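Speaker notes: Looking after one arm (and its twin)
Speaker: Gearóid Quinlan
Slot: 25 minutes plus questions. Clicker is in the laptop bag, side pocket.

Opening

Hello everyone, thanks for coming in from the courtyard, I know the coffee is better out there. I look after a single arm at Lendgate. One arm, one gripper, one table. We call the whole setup Wader and I've been fussing over it since March. I love this machine and I'm going to try to keep that under control for 25 minutes.

Ask for hands: who has a cell of their own? Who has a simulated copy of it as well? Who trusts the copy? (Wait for the laugh. If there's no laugh, keep going.)

The daily start

Walk through the morning as it really happens. I unlock the joints and send the arm to its home pose, then open and close the gripper five times with nothing in it. I listen while it does that. A healthy gripper makes the same little sound each time, and once you've heard it for a few weeks you'll pick up a change from across the room.

Then the fingers. Wipe the pads with a lint-free cloth and a bit of isopropyl, and let them dry before you pick anything up. We handle fruit, so there's wax and juice, and it builds up faster than you'd think. I skipped this for a fortnight early on and spent a whole afternoon retuning grip force for a problem that came off on a cloth! Tell that story properly, people like it.

Finger screws next. Check them with the torque driver, not by feel. Fergal Mulcahy put a stripe of paint marker across each screw head and onto the finger, so if a screw has crept you can see the break in the line. Best idea anyone has had on the project and it cost us one pen.

The simulated side

Slow down here. This is the part people asked about after the Cunthorpe meet-up.

Every change to the real cell goes into the simulated one on the same day. If I swap the pads, the friction value gets looked at. If the base gets unbolted for cleaning, I measure where it went back and type that in. The two drift apart quickly if you're lazy about it, and then you're tuning against a room that doesn't exist any more.
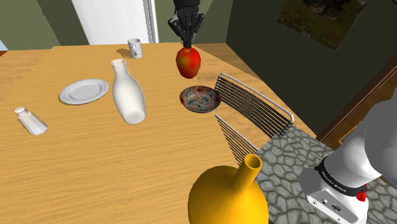

The tool offset is the number that bites hardest. That's the distance from the flange to the point between the fingertips, and ours was wrong by 5 millimetres for longer than I'd like to admit. Small round things still got picked up, so we never noticed. The trouble came when we tried to put them down in the right place, and they'd land just past the middle every time. We blamed the planner, the camera, the table. It was one old value left over from the previous set of fingers.

So now there's a touch-off test. A pointed pin goes in the gripper, another stands on the table, and we bring the tips together from four directions. If they meet each time, the offset is good. Then we run the same test in simulation with the same pins. It takes me less time than making toast.

(If someone asks about collision shapes: keep them simple, but look at them with the display switched on. A bowl wrapped in a solid shape is a lump as far as the physics is concerned, and you can't put anything into a lump. I lost a day to this.)

Weekly and longer

Once a week I run 100 pick-and-place cycles in simulation from a fixed list of starting positions, and compare the log with the week before. I want boring results. Any new failure gets replayed slowly before anyone touches a setting.

Cables get checked on the same day. Run a hand along the gripper cable with the power off and feel for flat spots where it bends near the wrist. Leave enough slack for the last joint to turn its full range. Ours was cable-tied too tightly by a keen person (me).

The logbook has 165 entries now. Paper, with a pencil on a string. Triệu, the little script that compares the two sets of settings, prints a page whenever they disagree, and I tape that in beside the entry. Hold the book up here and pass it round. Get it back!

Questions

Likely ones: how often we change pads (when the texture has gone, we don't go by the calendar), and whether the scripts can be shared. They can, come and find me or Fergal by the door.

If there's time left over, show the paint marker.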